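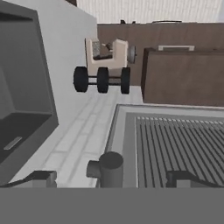 Brellik Music Club: minutes of the December meeting
Posted in December by Octavian Jitaru, acting secretary

The meeting opened at 7.40 pm, ten minutes after it was meant to, the chair having gone back for her reading glasses. Amancay Lagos chaired. Apologies had been received from the entire brass section, in one text message. The first business was the kitchen behind the bar, as it has been at each meeting since the summer. The plan on the table shows a big grey basin, much like a sink, on the left, a cooking surface on the right and a white tiled counter between them, with a tall white panel beside the basin. The drummer asked if the panel would stop people talking through the quiet numbers. It was felt that it would not. The plan was approved with one abstention (the drummer).

Minutes of the last meeting. Agreed as accurate, apart from the remark about the second trombone, which the second trombone would like taken out. It has been taken out. The first trombone would like it noted that the remark was fair.

Money. The account stands at £789. The chair asked if this was before or after paying the piano tuner. It was before. There was a short silence. The tuner's bill has been promised for payment by the end of the month, and he has been asked not to mention it again in front of the audience.

The Mallura concert. Mallura played to a full room and were very good, if loud. The secretary had written in the advert that they were "a gentle folk trio". They are a quartet and they are not gentle. Two people asked for their money back and one of those then bought a record. The chair suggested that in future whoever writes the advert might listen to the band first. The secretary said he had listened to the first song. It was pointed out that the first song is the gentle one.

The singer was heard to say from the stage that ours was the warmest welcome of the tour. The bass player reminded us that the heating had been stuck on since lunchtime. The heating is to be looked at.

Spring season. Names put forward were Stustuva, who do slow songs with a great deal of accordion, and the Ardeleanu band, who do fast songs with even more. The view of the room was that we could stand one of these per month. Stustuva want a fee, a hot meal and a parking space. We can manage the hot meal if the kitchen is done in time, and a sandwich if it is not. The parking space depends on next door, who are still not speaking to us after the Mallura soundcheck.

It was proposed to offer Stustuva the first date in spring and Ardeleanu the one after. Carried. A counter-proposal that we have a singer of some sort, on his or her own, with a guitar, "so that we can all get home", was also carried, and will be fitted in somewhere.

Posters. We had 200 printed for the last concert and a good many are still in the cupboard. They cannot be used again, as they have the band's name on them in very large letters. The pianist offered to turn them over and write set lists on the back. Accepted with thanks. Fewer will be ordered next time.

The PA. The left speaker crackles. The right speaker does not work, so there is nothing to compare it with. Octavian Jitaru has had a price for mending both and will get another price, in the hope that it is a different one. Until then, singers are asked to stand on the left.

Open stage. This now has about 5 regulars, all of whom do the same Irish ballad. Amancay Lagos wondered whether they might agree among themselves who sings it. A discussion followed on whether the ballad belongs to whoever got there first or whoever does it best, and became a little heated. The matter was put off. In the meantime there will be a list on the door, and once the ballad is on the list it is gone for the night.

Limit per person to stay at 2 songs. A long song counts as two songs. The secretary was asked to define "long" and declined.

Any other business. A tuba mute has been found under the stage. We do not have a tuba player and as far as anyone remembers never have. Please claim it.

The tea urn is to be descaled before the next concert. No name was put against this.

The drummer asked whether the meeting might in future be held somewhere with softer chairs. The chair said that she would think about it, in the voice she uses for that.

The meeting closed at 9.15 pm and moved to the bar, where most of the above was gone over again.

Actions
AL: write to next door. Be nice.
OJ: second price for the speakers; new advert for Stustuva, after hearing the whole record.
All: the urn.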